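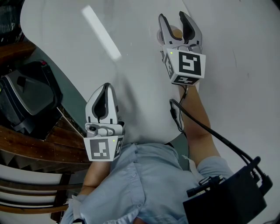 Grallia Handout 8: Working rules for hand-held gripper recording

These notes cover the rules for operators using paired hand-held grippers at a table. They sit alongside the general laboratory rules and replace nothing in them. A recording, called an episode in the rest of this handout, is only as good as its tracking, and tracking depends on the printed square markers on the housing of each gripper. The light blue sleeve of the operator's shirt ends on the upper arm, well short of the marker housings, and this is the standard for clothing: no cuff, bracelet or loose strap may hang over a marker face. Long sleeves are allowed if they are fastened at the wrist.

1. Before the first episode

1.1 Check both indicator lights. An episode started with either light off is void.
1.2 Wipe the marker faces with a dry cloth. Replace any marker with a torn corner.
1.3 Open and close each pair of fingers fully. The rubber pads must meet along their length.
1.4 Route the cables along the forearm and leave a loop at the elbow. A cable pulled tight will turn the wrist, and the turn appears in the data as if the operator had intended it.
1.5 Enter the operator code and the table code in Kumel. Leave the object field blank until the object is on the table.

2. During the episode

2.1 Start with both grippers in view of the head camera and hold still for one full breath.
2.2 Move at the pace of ordinary handwork. Sudden movements blur the markers.
2.3 Keep one gripper from passing above the other where the task allows it. Where it does not, keep the crossing short.
2.4 Do not touch the object with bare fingers. If it rolls off the table, end the episode and mark it D (dropped).
2.5 Bright reflections on a white top are permitted as long as they do not fall on a marker.

3. The surroundings

The gripper cameras have a wide view and record a good deal more than the table. The Sikder rule applies: before work starts, the operator turns each gripper slowly through a full circle and reviews the result for papers, screens and passers-by. Fixed parts of the building may remain in view. Stairs and their landings count as public routes and must be kept clear of cables at all times.
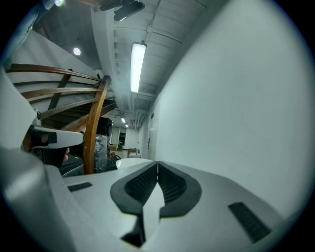 Fig. 2. Gripper camera view, with stair railing and corridor behind the table.

4. Limits and records

A session has at most 142 episodes, with a break after every 17. Batches close at 500 episodes and are then passed to Stulen for checking. Void episodes are kept — deleting them hides faults in the equipment — but do not count towards the batch.

Reading for the September class: sections 1 and 2 of the Stulen checking guide. Bring a printed copy of the void codes.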